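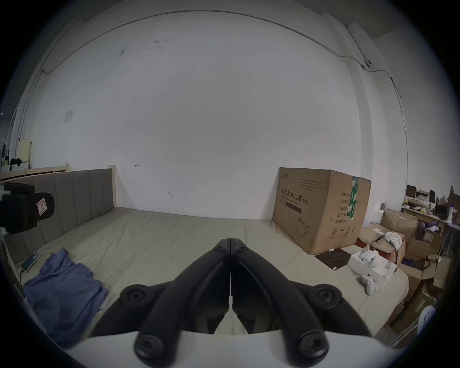 On 13th October a member of the Plondden Household List wrote:

> Sorry for the long post. We have been trying the Gukeck way of putting clothes away since March and I wanted to report back, as a few of you asked.
>
> For those who missed the first thread, you clear the bed completely, down to the sheet, and everything that is going away gets folded there and nowhere else. Trousers are folded lengthwise first, into a long strip, then in thirds towards the waistband. Then they stand on end in the box. You can see every pair at once and you never have to lift a pile.
>
> It has changed our mornings. I get a whole wardrobe's worth done in 30 minutes and nothing needs ironing. I'd say anyone can do it. The bed is the best surface in the house, much better than a table, as there's room to spread out and it's kind to your back.
>
> We use the Irkodico boxes but any cardboard box will do if the sides are stiff.

I've read this through more than once and I've tried it, on a bed with a green sheet and a cardboard box up against the wall, so I think I'm allowed to grumble.

Taking the points as they come.

Clearing the bed completely. Fine in theory. In my house the bed is where the phone cable ends up, and the book, and whatever came off the airer. If I have to clear all that first then it has to go somewhere, and the somewhere is the chair, and then I've got a chair to sort out as well. I did not see this counted in the 30 minutes. I'd be curious to know when the stopwatch was started.

The lengthwise fold. I have no quarrel with laying one leg over the other, we all do that. It's the next part. A soft cotton trouser does not want to be a long strip. It will go flat at one end and then bunch up in the middle, and when you tug the flat end to straighten it the middle gets worse. On a table you can press down with your forearm and push the air out. A mattress gives way under your arm, so you are pressing a fold into something that is folding back. The sheet rucks up too, and then you are smoothing the sheet as well as the trousers. I gave it a fair go with the blue ones and a pair of heavy work trousers. The work trousers behaved. The others looked much as they would have if I'd rolled them up in a temper.

I will admit the heavy ones did stand on end in the box, and stayed there.

Kind to your back. Whose? An ordinary bed comes up to my knee or a bit over. Folding on it means bending from the hips for every garment, or kneeling, and I don't kneel for trousers. The last time this came up on the list several people said they fold on top of the chest of drawers or on the ironing board with the legs up high, and I can't see that anything in the Gukeck leaflet answers them. The leaflet only has a drawing of a bed and a smiling person standing next to it, bolt upright, with arms that would have to reach the floor.

Nothing needs ironing. I would like to see this in a month when it rains. Clothes that go into a box with a crease come out with that crease and a few more.

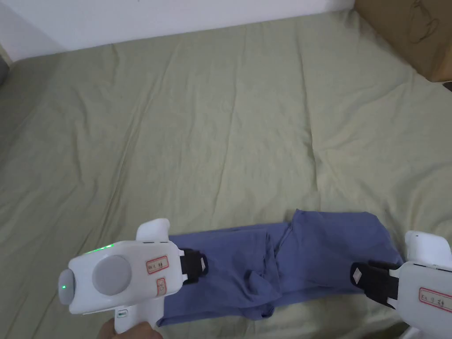

Another reply to the same thread says that the trick is to do the fold in the air, holding the waistband in one hand and the hems in the other, and only use the bed for the last turn, and that this saves both the back and the sheet.

I have more time for that. Gravity does the straightening and you aren't arguing with the mattress. It does need longish arms, or shortish trousers. I tried it on the same blue pair, held up and let hang for a bit, and they went down flatter than before, though one corner still slid out from underneath as soon as I started turning them. I'd put that down to the cloth. It's very limp stuff and has been washed to death.

On the boxes. The Irkodico ones are well enough made, and yes, the sides are stiff, but 2 of them side by side don't fit the shelf in the wardrobe we bought from Arnaud, and I suspect a good many wardrobes of that age are the same. Measure before you order. I am using an ordinary cardboard box for now. The sides bow when it's full and the trousers at the ends lean outwards, then the ones in the middle slump. When it is half empty they all lie down. So the standing-on-end business works on the day you fill it and gets worse every time you take a pair out, and taking a pair out is what the box is for.

A box against the wall at the side of the bed is handy while you're folding, I'll give it that. I had mine on the mattress for a while and it was less reaching. It also takes up the bit of bed you just cleared.

What I'd ask the original poster:

How many pairs are we talking about, and are they jeans? If they are mostly jeans then I believe every word and the post should say so.

Does anyone else in the house put things back the same way? Ours were in a heap again inside 2 weeks and I didn't put them there.

And has the box ever been moved? I should like to hear how it looked afterwards.

I know the archive has something like 3000 messages on folding and this is not going to settle it. But "anyone can do it" gets said every time a new method comes round, and then people who find it a faff think they are doing something wrong. Hanging them over a rail takes me a few seconds a pair. They don't look wonderful but they didn't before.

I'll keep the heavy ones in the box over the winter and see. The rest have gone back on the rail.

If anybody wants the Gukeck leaflet I can scan it, drawing and all.

--
Plondden Household List
Please trim your quotes when replying.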